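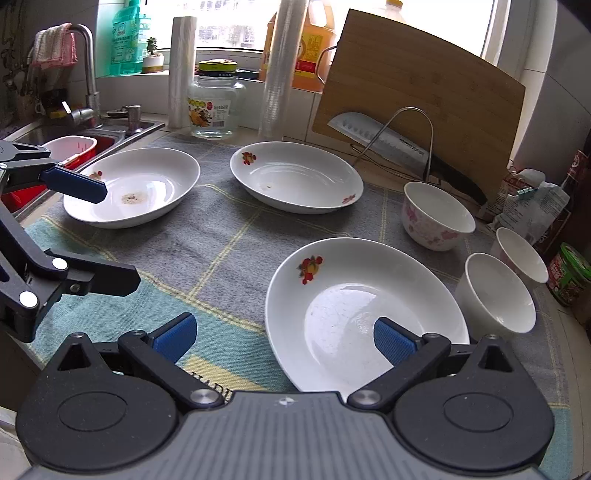
Kitchen bench notebook, February, 4:30 p.m.

Dish stacking, second go. Really happy with this one! Spread everything out on the plaid cloth first so I could see what I was dealing with: the oval dishes with the fruit on them, the plain bowls, the one with the pink flowers. Two of the ovals still had bits of food on them, so those go back to the sink before they go anywhere near a stack. Note to self, look at the middles as well as the rims.

Ovals will be their own pile, biggest at the bottom. I tried mixing them with round plates last time and the whole thing rocked like a boat. Teodoro wants the fruit all facing the same way, which I thought was fussy until I tried it at home, and now I can't stop doing it.

Cutting board can stay in its wire stand by the wall. Knife needs a better home than leaning on the board (Liliana, is there still a slot free in the block?).

Then the plain white bowl on the plain white plate. Such a good match! The foot fits inside the rim of the plate, and they can be lifted as one piece if you get under the plate and keep hold of the bowl's rim too.

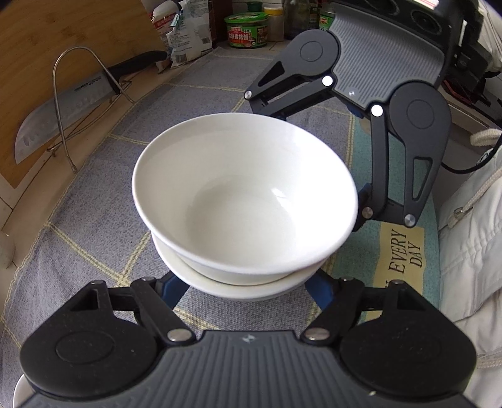
Dindo thinks bowls and plates should be stored apart all the same, with the bowls on the lower shelf, as a pair takes up the height of a bowl and wastes the space around it. Fair point, and our shelf is shallow. Will measure it tomorrow and try both ways.

Still to do: wipe the cloth, rinse the two ovals, find the lid for the Korkeo tub.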